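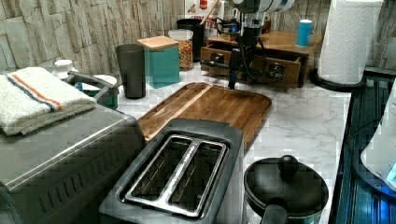 Figure 4-1. Arm over the kitchen counter, gripper down near the back of the cutting board.

Section 4. Preparing the counter for a practice run

This section is for members of the Platstead Robot Club who work at the Braltcombe kitchen station. Please finish Section 3 (power and network) before you start. The complete set-up takes 22 minutes when two members work together.

4.1 Before you touch the arm

1. Check that the arm is in hold mode. In the Jugah program, the status line must say HOLD.
2. Put the emergency stop button where the operator can reach it without standing up.
3. Unplug the toaster and the other kitchen appliances. They are used only as obstacles.
4. Tie back long hair and remove any bracelet.

CAUTION: Do not put your hands on the cutting board while the status line says RUN. One member must always watch the arm and not the laptop.

4.2 Placing the objects

5. Lay the cutting board flat on the counter. Press on each corner. If the board rocks, wipe the counter under it and try again.
6. Place the containers for your task. The teal canister with the wooden lid is used in most of the beginner tasks.
7. Close all lids completely. A lid that is half open gives the gripper a wrong height.
8. Look at the cables on the wrist. They must have free space on both sides when the arm turns.

Note: The places of the objects do not need to be the same in every run. Write the layout number in the Dilside log sheet, so the next team can compare.

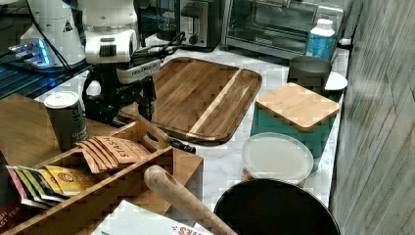

Figure 4-2. Layout with the tea organizer in front of the cutting board.

4.3 First movement

9. Set the speed to 45 percent. New members are not allowed to use a higher speed.
10. Move the arm up first, then to the side. Never start with a side movement when the gripper is close to the counter.
11. Open and close the gripper 2 times in the air. Listen for a clicking sound.
12. Go down slowly above the object and stop before you touch it. Ask your partner to check the height from the side.

Note: If the program shows error 84, the wrist has reached its limit. Press Release, move the arm up by hand, and begin again from step 9.

4.4 Finishing

13. Return the arm to hold mode and save the log sheet.
14. Leave the objects in their places if another team comes after you. On Monday the last team puts everything away.

For questions about this section, please write to Hafiz Santoso on the club message board.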